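Stories > Short fiction > The Hand-Over Rule

In my first month at Emosov I was given a desk, a grey cardigan that somebody had left on the chair, and a handbook of 224 pages which I was supposed to make shorter.

The handbook was for the Radine. It had been written by many people over many years and each of them had been afraid of a different thing. One author was afraid of cables. He wrote four pages on cables, with great feeling. Another was afraid of children, although no child had ever come into the building at Zoncombe, and if you read her chapter late in the day you began to listen for small feet on the stairs. Whoever wrote the last chapter was afraid of lawyers, and that chapter was the longest.

My job title was Standards Writer. My mother told the neighbours I was a writer and left out the other word.

I worked upstairs in the mornings. In the afternoons I went down to the room where Inga ran the robot, because I had decided that I should not write a rule about a thing I had not watched. She had the table covered in black cloth, and she was very strict about the cloth. She would not start until the cloth was pulled over the whole top, and then she did not mind at all if it was creased. I asked if there was a rule for creases and she looked at me for a while.

"You are the one with the rules," she said.

The work in those weeks was the white stand. The arms had to come to the pole from both sides and take it low down, near its foot, and one arm had to give it over to the other. It sounds like nothing. I have handed over ten thousand things in my life, plates and babies and bus tickets, and I never once thought about who was holding the thing in the middle. 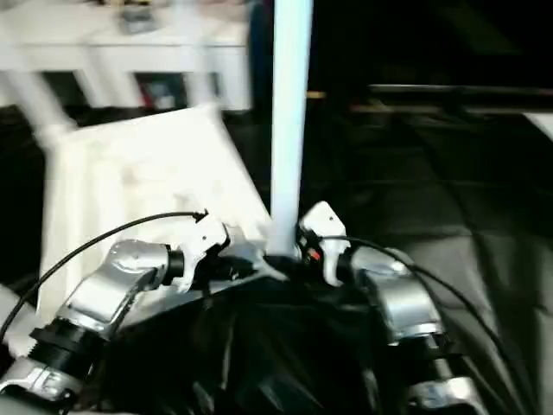
Rule 14 was the rule for this. I can still say it by heart: "During the transfer of an object between manipulators, neither manipulator shall release the object until the receiving manipulator has achieved a stable grasp, and no person shall be within 400 mm of either manipulator." It was a good rule. I read it to Inga and she agreed it was a good rule.

Then I watched her work for an afternoon, and she did something which was not in it. Before each hand-over she said a word. She said it quietly, in the voice you use to let somebody go first through a door. The word was "yours". After she said it she let the transfer begin, and when it was finished she said "thank you" and wrote a line in her log.

The Radine had no microphone. I checked this on page 31.

"Who are you talking to?" I asked.

"I'm not talking to anybody. I'm saying it."

"But you say it every time."

"Yes," she said. "Every time is the point of it."

I went back upstairs and tried to find the place in the handbook where such a thing could go. There was a heading called Operator Conduct, but this was mostly about sandwiches. There was a heading called Verbal Commands, with one sentence under it: "The system does not accept verbal commands." I sat there until the heating went off. In the end I wrote nothing and went home, and on the tram I caught myself holding the pole with one hand and then the other, thinking: yours, thank you, yours.

The inspector from Cherkaoui came in November. We had known the month since winter, but in my head he always stayed a month away. He had a soft hat and a hard briefcase. He read the handbook in the meeting room with the door closed, and when he came out he said it was too long, which I knew, and that the rules were sound, which I had hoped. Then he asked to see them followed.

So we all went down. I stood behind the yellow tape with my manager, and the inspector stood in front of us with his pen. Inga pulled the cloth straight. She checked the cables, all four pages of them. She looked at the stand, she looked at her own feet, and she said, "Yours."

The inspector raised the pen.

"What was that?"

My manager started to say it was a habit. He is a kind man and he wanted to protect her, but a habit is a bad word to say to an inspector. A habit is what you have when you have no procedure.

"Is it in the document?" asked the inspector.

"No," I said.

"Then either it means something and it should be in the document, or it means nothing and it should not be done. I don't mind which. But I can't sign a page that says one thing and watch a room that does another."

He was right, and this was the difficulty. I had said almost the same sentence in my interview for the job.

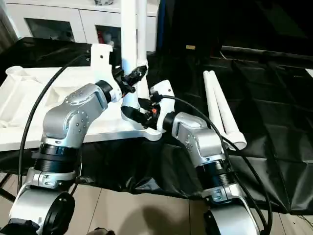
By Essam Soliman | Posted Jun 21, 2023 | Filed under Fiction

He gave us until the next morning. My manager went to telephone somebody more important, and I stayed in the room with Inga. She did not seem worried. She had her tea on the windowsill, well outside the tape, with the saucer on top of the cup to keep it warm.

"Tell me what happens if you don't say it," I said.

"Nothing happens."

"So it does nothing."

"I didn't say this." She took the saucer off and looked in the cup. "Before Emosov I was a nurse. Did you know that? In the theatre. When you pass an instrument to a surgeon you put it in his palm, firmly, so he feels it. And in my theatre we said the name of it also. Everybody could see what it was. He had asked for it two seconds ago, he knew what he asked for. We said it anyway."

"For safety."

"For me," she said. "While I am saying the word I can't be thinking about my dinner. It takes up the whole mouth."

I asked her if she ever forgot. She said yes, once, in the spring, and she had noticed the silence and pressed the stop, and nothing had been wrong at all. The arms had simply waited. She had gone back to the beginning and said it properly, and the whole business had cost the company some minutes. She had written it in the log. She found the page for me. In her square handwriting it said: Stopped. Operator not present. Restarted.

I read it twice, and asked who had been absent.

"I was," she said.

I took the log upstairs with me and I did not go home for a long time. I am slow in this language and I am slow with rules, and for a rule in this language I need the whole evening. My first try was: "The operator shall speak a word before each transfer." It was terrible. I could see already some young man in a year or two, reading it, and asking which word, and how loudly, and what if he has a cold. The second try explained the reason, and then it was a page long and it sounded like a person afraid of something. I had become one more author.

I thought about my father, who drove a delivery van, and who touched the roof of the cab each time before he started the engine. All of us believed it was for luck. When I was grown I asked him and he was surprised. He said it was so that he would know his hand was empty. A man he knew had once driven off with his whole mind on the coffee he was holding.

Near midnight I cut the chapter on children. I cut most of the cables, though I kept the author's best sentence, "A loose cable is a rope with ambitions," because I felt he should be allowed to leave something behind. I cut the sandwiches down to one line. And under Rule 14, after the 400 mm, I wrote this:

"Before each transfer the operator shall confirm attention by a spoken or physical sign of their own choosing. The sign shall be recorded in the log on the first day and shall not be changed without a new entry. If the sign is missed, the operator shall stop the system and begin again."

It was stiff. It had three times the word "shall". I printed it and went down in the dark to put it on Inga's bench so she could see it first. I didn't turn on the big light. The street lamp came in far enough that I could see the black cloth, and the arms, which are always bigger at night. I stood at the tape. I had never operated the Radine, I had no certificate, and I would not have dreamed of touching it. But I did say the word, to hear how it was in the room.

It was rather loud, I thought.

In the morning the inspector read my paragraph standing up, with his hat on. He asked Inga what her sign was and she told him, and he wrote it down. He asked my manager, who was certified also, and had not operated in a long time, what his would be. My manager went pink. He said he would need to think about it, and the inspector said that he could have until lunch.

Then the inspector asked if it was possible to see the transfer once more. Inga pulled the cloth straight. We went behind the tape and he stood in front of us, as before, and I noticed that when the moment came he had stopped clicking his pen.

"Yours," said Inga.

He signed the page on his briefcase, on his knee, and had to go over the last letter because the ink was skipping. The log from that day has her word at the top of it. My manager's entry is under hers, dated the same afternoon. It says he will tap his left shoe, and then in smaller letters, as if the pen had gone on without him, "twice".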